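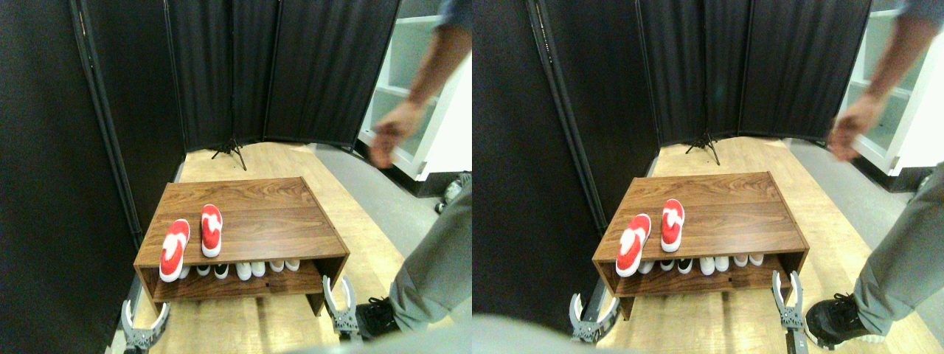 Slippers on top, small shoes on the shelf, and a gripper at each side of the bench.

The Shoe Bench at Kusbridge

At the student robotics club in Kusbridge, the most difficult piece of furniture is a low bench for shoes. Members have spent the whole spring term with it. Their project has the name Plallonen, and its goal can be explained in one sentence: a robot with two arms must put footwear in order, as a person does when coming home.

Dalal Awad, who leads the project, came to it after a year in the club's competition group. There she built small machines that pushed blocks across a table. "A block is always a block," she says. "A slipper is soft in one place and stiff in another. If you hold it by the wrong part, it turns in your fingers and you must begin again."

The club has written down every attempt from the beginning. When I visited, the list had reached 1295, and 861 of them were marked as good. Awad does not like to put these two numbers next to each other. The early attempts were done with one arm only, and the rules for a good attempt became more strict in October, when the students decided that a pair must also face the same way.
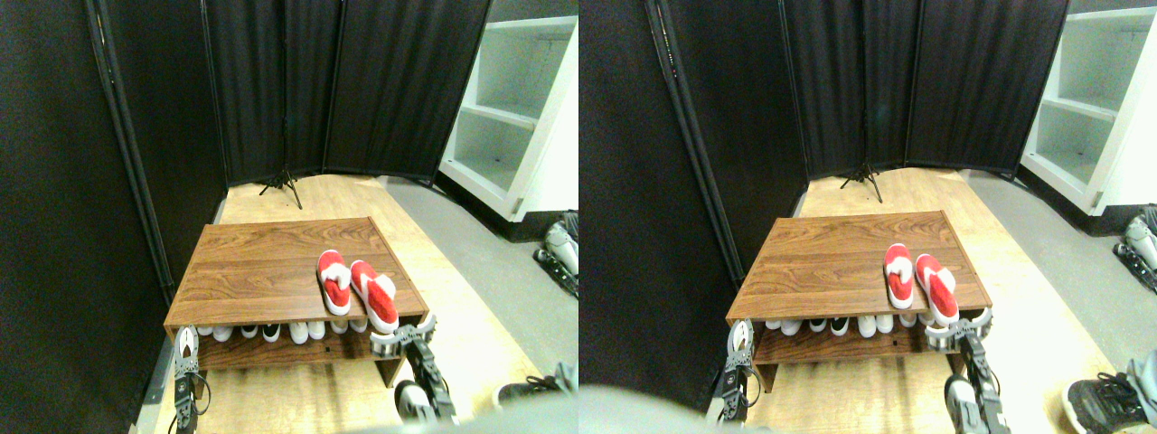 The pair at the right side of the bench top, one shoe reaching past the front edge.

The edge of the bench is a subject of long discussion in the club. A shoe that lies partly over it is easier to take from below, but it can also fall. Balmont, the group that writes the control software, prefers to approach slowly from the front. Dufour, the group responsible for the hands, would like to come from the side and close the fingers earlier. Both groups are named after old lecture halls, and both are quite sure of their opinion.

New members start with a simple exercise. They move one shoe by hand and say aloud what each finger is doing. It looks a little strange to a visitor, but Awad tells me she learned more from it than from her first course in mechanics. After this they may guide the robot for 4 short turns, always with an older student beside them.

The club will show its work at the college open day on 7 Jun 2025. The plan is 100 attempts in front of the public, with the failed ones included in the result. Awad wanted this rule, and not everyone agreed with her.

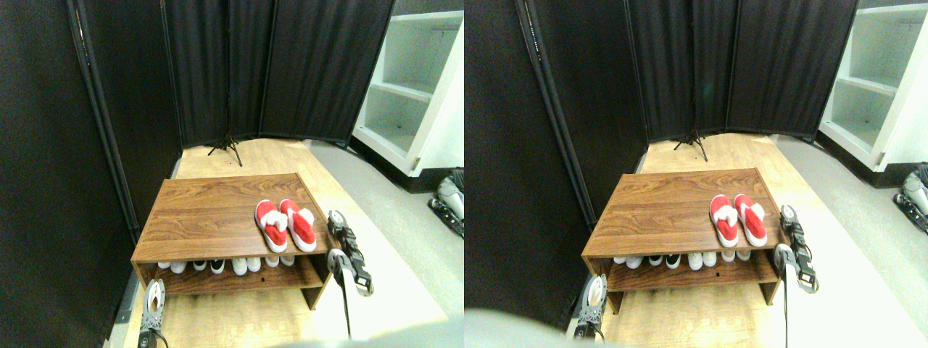

Does a student need programming experience to join the club?

Most members had none when they came. The club teaches the basics in the first weeks, and students who prefer mechanical work can join the Dufour group directly.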